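Mugs, mostly

Fri 13 January

The kitchen is the last room I'm getting to. The hall closet went in a weekend and the bedroom took longer than it should have, and I kept putting off the kitchen on the grounds that it was in use every day. That also means the mess in it gets touched every day, so I started on Monday evening with the mug cupboard.

I should explain the cupboard. It's the one to the left of the sink, two shelves, and the upper shelf is too high for me to reach the back without the step stool. When I moved in I put the everyday mugs on the lower shelf and the others above. Over the years the others came down and nothing went back up. By December I was hanging on to the door with one hand while I took a mug out with the other, in case its neighbor came along too.

I took everything out and put it on the counter. Then I washed all of it, including the clean ones, because anything that lives at the back of a high shelf gets a film on it. I used plain dish soap and hot water. For the tea stains I used baking soda on a damp cloth and rubbed until they were gone. Two had stains that didn't move and I stopped caring about those two fairly quickly.

The dish rack got more work this week than it has in a year. It's a black wire one with a raised basket over a flat tray, and I like it more than the plastic one I had before, which grew something orange in the corners no matter what I did. Mugs go upside down on the tray. The raised part is good for small things, lids and spoons and the tea strainer. The only trouble is that water sits under the rims if you leave them overnight, so I've been going around with a towel before bed.

Sorting took two evenings. I made three groups: keep, give away, and don't know. The don't know group was the biggest at first, which was no help, so I changed the rule. If I couldn't remember drinking from it since August, it went in the giveaway box. That moved most of them along.

The ones that went:

The tall Kodlow set. They hold a lot, but they don't fit under the tap of the filter jug and they're narrow enough that I can't get my hand in to scrub the bottom.

A travel mug without a lid. I looked for the lid and it isn't in the house.

Anything with a chip on the rim. Those went in the trash, not the box. I kept one with a chip in the foot, which doesn't bother anyone.

The Gouveia espresso cups, which I have never made espresso in. Yi-chun Tse is taking those.

Then the keepers. The plain white ones stay because they stack. The big blue one is for soup. And the glossy one with the faint plant design stays, the one that goes from pink down into peach and brown with a thin gold-tan line at the rim. I think of the design as a palm tree, though it's thin dark lines and it could be some other plant. It doesn't stack with anything and takes up more than its share of the shelf. The inside is dark, so tea stains don't show, and I'm counting that in its favor.
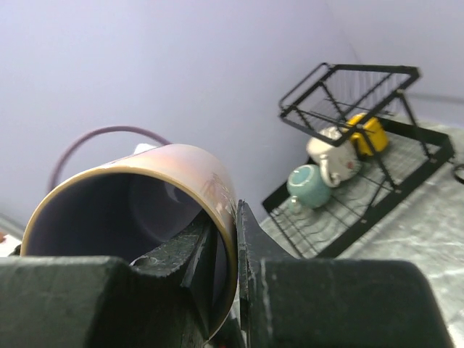 Anum Gondal wrote to me after I mentioned all this in the last post, and her view was that I was being too soft: keep one mug per person in the house, plus two for guests, and let the rest go, palm tree or no palm tree. She did this herself and says she hasn't missed a single one. She also says she washes up more often now, and that she sees this as an advantage.

I thought about it and I don't agree. One each works if you wash as you go. I drink tea all day and I wash up once, after dinner, so I need enough to get from breakfast to then. I did take her point about guests. I had been storing enough for a party and I don't give parties. The most people I've had at the table at one time was when Mei-kuen Fung brought her sisters, and two of them drank water.

The shelf itself needed a wipe and a new liner. I had part of a roll of Hesari liner left from the bedroom drawers, the kind with no glue, and cut it with kitchen scissors. It's slightly short at the back. I'm leaving it.

The box cost me nothing, but I did spend 20 dollars on a row of hooks for under the cupboard, then found that the screws were longer than the board is thick. They're sitting in the drawer until I find shorter ones. The hooks would free up the front of the shelf, and then the measuring jug could move in there from the top of the fridge.

Next is the food containers. I have already opened that door and looked, and I closed it again. I'll match lids to bottoms first and see what's left over. If anyone has a use for round lids with no container, let me know before next weekend, as the box is going out with the rest then.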